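Call for Participants: Bathroom Towel and Grab-Height Study

Vulstead is looking for adults to take part in a paid study on how people hang, fold and reach for towels at home. The study runs at our test bathroom in the Edau building, second floor. We want to hear from people of all heights and levels of hand strength, including people with arthritis or limited reach.

What the study is for

Graltden makes bathroom fittings and wants to know where towel bars should go and how far they should stand out from the wall. Most of the advice given to builders on this is old, and very little of it comes from watching people handle an ordinary terry towel. Vulstead has been hired to collect the observations and write the report. The study has the working name Phí, and you will see that name on your consent form and your payment slip.

Each participant comes in for one session of 60 minutes. You will be asked to hang a towel, straighten it, take it down, fold it and put it back. You will do this with several bars set at different heights, and with hand towels as well as bath towels. Between tasks you will answer short questions about how easy or awkward each one was. 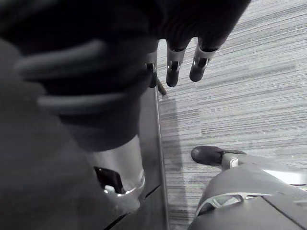
Do I need to be good at folding?

There is no right way to do it. We want you to handle the towels the way you would at home, even if that means throwing one over the bar and leaving it there.

Who can take part

You can take part if you are 18 or older, can stand for ten minutes at a time and can follow spoken instructions in English. A stool is available for breaks. If you use a cane or a walker, please bring it. If you use a wheelchair, tell us when you apply so that we can book you into a session with the lower bars.

You can't take part if you have had hand, wrist or shoulder surgery in the last 3 months, or if you work for a company that makes or sells bathroom fittings. Please also let us know about any skin reaction to laundry detergent. Towels are washed between participants with an unscented brand, and you may bring two of your own if you prefer.

What you will be asked to do

1. Read and sign the consent form. A staff member will go through it with you.

2. Have your standing height, shoulder height and forward reach measured. Shoes come off for this part.

3. Hang a bath towel over the bar so that it would dry well. Take as long as you like. Some people fold it in thirds first, and others drape it over with the corners hanging down in a point. Both are useful to us.
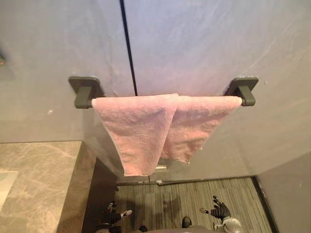 4. Pull the towel straight with one hand, then with the other. Tell us when you are satisfied with how it hangs.

5. Take the towel down, fold it on the counter and hang it again. This step is repeated at each bar height.

6. Fill out the comfort questionnaire. It has 7 questions and a space for comments.

Sessions are recorded on video. The recordings are used to time each task and to look at how the cloth is held. They are stored under a participant number, kept for the length of the project and then deleted.

Please wear a short-sleeved top, or one with sleeves that push up past the elbow. Take off rings and bracelets before the tasks start, as they catch on the loops of the terry. There is a locker for your things. 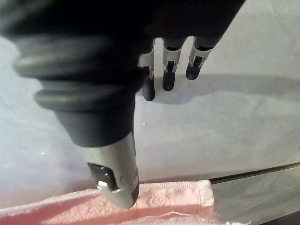
Long fingernails are fine, but mention them on the form, because they change how people pinch the top fold when they pull a towel level. The same goes for bandages, splints or anything else that affects your grip that day.

Payment and places

Payment is $60 per session, by check or prepaid card, given to you before you leave. If you have to stop early you will still be paid in full. We can't cover travel, but parking behind the building is free for participants.

There are 400 places. Sessions run on weekdays and some evenings until the end of March.

How to apply

Applications open Friday, July 5, 2024. Pick up a form at the Edau front desk or ask for one by phone. Include your height, which hand you write with and the times of day that suit you. Address it to Réjean Lachance, Study Coordinator, Vulstead. You will get a reply either way, and if you are given a place it will include directions and a copy of the consent form to read at home.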